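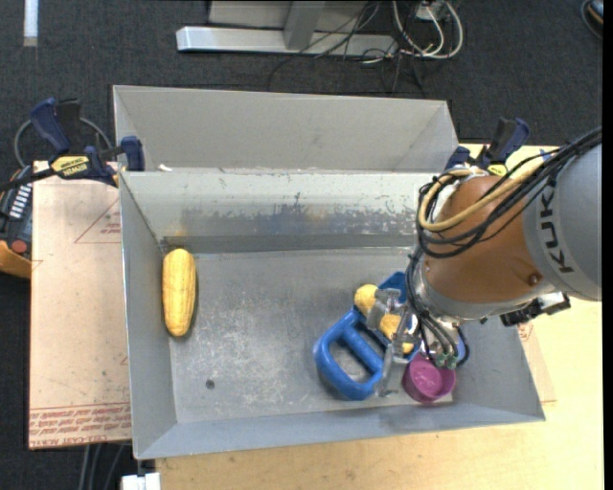

Front bin with the toy corn still off to the left, arm down at the right side

How do I label grasp success without a person watching?

Pak-hei Chiu
Posted March 4, 2021

Hi everyone, long-time reader of the Skiltbridge boards and finally brave enough to post! We are trying to repeat the self-supervised grasping result from the Purkia paper, where the arm picks toys out of one bin, drops them in the one behind it, and learns from its own tries. The learning part runs fine. My trouble is the labels. I take a picture of the bin before the try and another one after, subtract them, and if enough pixels changed I call it a success. I then sat down with a cup of tea and checked 311 tries by hand, and the computer had called 15 of them successes when the toy had only been shoved sideways. The purple cups are the worst, they slide all over the place. Does that many bad labels matter, or am I fussing over nothing? And is there a better check that doesn't mean buying new sensors?

Eulalia Ulloa

Hello Pak-hei, and welcome! I spent a good part of January on this same problem, so you have my sympathy. I would fuss a little, yes. Random mistakes mostly wash out, but yours all lean the same way: shoving gets rewarded, and the policy will happily learn to shove more (mine got very good at bulldozing, I'm sorry to say).

What helped me was changing when the picture is taken. Close the fingers, lift, move the arm clear of the camera, and take your "held" picture. Then open the fingers over the same bin, move clear again and take a second one. If the two match, the hand was empty. If something new has shown up, you were holding it. Any shoving was done before the first picture, so it drops out of the comparison by itself. It does cost you time on every try, and now and then a toy rolls after it lands, but that's still a real grasp so the label is right anyway. You'd have to carry it to the back bin as a separate step if you want to keep that part of the method.

Also read the finger opening, if your gripper reports it. Fully closed after the lift means nothing thick is in there. Don't trust it alone with thin rims like cups, though!

And please report your hand-checked numbers next to the automatic ones when you write this up. We went back and forth with the Korville... sorry, Korkville group for ages before we noticed we were scoring success two different ways.

godoy_3

just use a scale under the bin. worked for us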